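Pesquisar no site... Buscar

Garras Cletora: seis semanas de uso em casa

Leitura de 2 min · 6 comentários · Partilhar

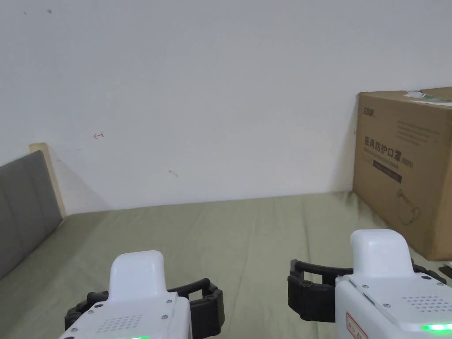
As duas garras Cletora frente a frente, sobre o lençol verde.

Comprei o par em agosto, na Carkico, por 600 euros (sim, doeu!), depois de meses a namorar o modelo da Treno, que custava bem mais. E olhem, estou contente!

O que mais gosto são os dedos pretos segmentados, que abrem numa espécie de retângulo e se adaptam bem a panos e meias. Gosto também da luz verde, que se vê do outro lado do quarto. O corpo branco suja-se só de olhar para ele, mas enfim.

Agora as queixas. O manual é fraquinho, a calibração levou-me uma tarde inteira e cada garra pesa quase 210 gramas a mais do que eu queria para os meus braços caseiros. Acabei por trocar os suportes por uns da Fortin e ficou muito melhor. A Nandini Chacko, que montou um par igual na oficina partilhada, queixou-se do mesmo peso, por isso não é mania minha.

Se querem dobrar roupa com um projeto feito em casa, recomendo. Para peças rígidas e pesadas, eu procurava outra coisa. Ainda me falta testar com toalhas molhadas, depois conto.

14 partilhas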